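Equipment corner: planning the arm purchase for next year

Many members of the Clurkdale workshop asked in the last months when we will buy the small robot arms, and why it is taking so long. I promised to write something for the October newsletter, so I try to explain where we stand with the budget and what we still must decide before we sign the order.

The plan is to buy 3 arms of the small desktop type. We have two offers on the table, one from Imach and one from Lakatos. The Imach offer is lower for the arm itself, but the power supply, the cables and the table clamps are listed separately, and when I added everything the difference became quite small. Lakatos sells a complete kit with a spare gripper, and they give a warranty of 2 years. Imach gives 12 months, with an option to extend for extra money. I asked both firms to write their offers again in the same form, so that we can compare line by line. One of them has answered already.

The part of the budget which I underestimated in the spring is everything that is not the arm. Each station needs its own table, and the table must be stiff enough that it does not shake when the arm stops quickly. Then come the small things: flat boards to mark the work area, cubes for the pick-and-place exercises, a lamp, a power strip with a switch which the teacher can reach. None of these is expensive alone. In my sheet they are now 29 percent of the total, and I would like to keep this share where it is.
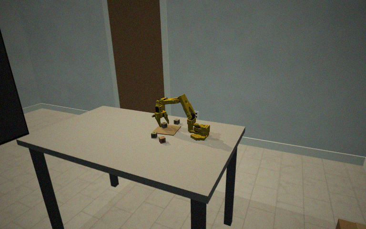 We also have to decide how much we do in simulation before the hardware arrives. My proposal is to start the course on the computers, with the simulated arm in a simulated room, and to move to the real stations only when each group can finish the basic picking task on the screen. In this way three arms should be enough for the whole group. Without the simulation part I think we would need more stations, and for this we do not have the money or the floor space.

The simulation software from Dullo is free for the basic version. The paid version lets us save the runs of each student and look at them later, which would be useful for the teachers. The license is paid per year, so it belongs to the running costs and must not be mixed with the equipment money. Please keep this in mind if you look at the draft budget, where I had it in the wrong column until last month.

A few words on spare parts. On small arms the joint motors are usually what fails first, especially when beginners drive the arm against the table – and they will do this. I have put one spare motor per arm into the plan, and one extra pair of gripper jaws for each station. If the jaws can be printed in our own workshop we can remove this line, but somebody has to test first if the printed ones are strong enough for daily use.

Still open is the question of delivery. Imach can deliver in December if we order before the middle of November. Lakatos says January. For the course both dates are fine, but the grant asks that the invoice is dated inside this calendar year, so with Lakatos we would need an invoice before delivery. I have written to the grant office to ask if they accept this.

The draft budget is in the shared folder, under Equipment, in the file with the word "stations" in the name. Comments can be written directly in the sheet until the end of October. If you have worked with one of these two suppliers before, please write me also how the repair service was, as I have found very little information on this.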